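# Field coordinator wanted, Brellska wildlife law project

Hi, I'm Encarnación, and I run the small Varnent team that follows wildlife trafficking cases from the first tip through to the courtroom. We're looking for one more person, starting in January.

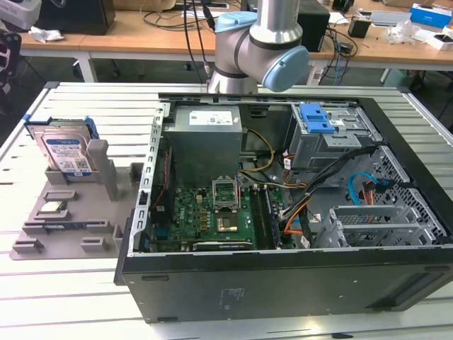
The post is based at our Brellska office, up the hill from the bus station, with plenty of days out at the district courts. You'd be working with me, our legal adviser Remzi Yurt, and Da-eun Yoo, who looks after the informant side of things and will probably be the first person to ring you back.

Last season we followed 38 cases, mostly pangolin scales and live parrots, plus one very long ivory trial that's still going. I'd love to say it's all exciting. A lot of it is sitting on a bench outside a hearing room, then typing up what the judge said before you forget it!

What you'd be doing:

- going to hearings and writing them up the same day
- visiting people in detention to check the case file is right
- keeping in touch with forestry officers and prosecutors
- helping Remzi get papers filed on time

I don't mind what you studied. I do mind whether you can write a plain, accurate report, keep your mouth shut about open cases and say no when someone offers you an envelope (they will). A motorcycle license helps - our one car is usually out.

It's a 4-month trial on full pay, then a regular contract if we all still like each other.

Send a letter and the names of two people who've worked with you to Florencio Cordero at the Varnent office. Please skip the fancy résumé template. We do interviews on Wednesday mornings, and travel to Brellska is paid.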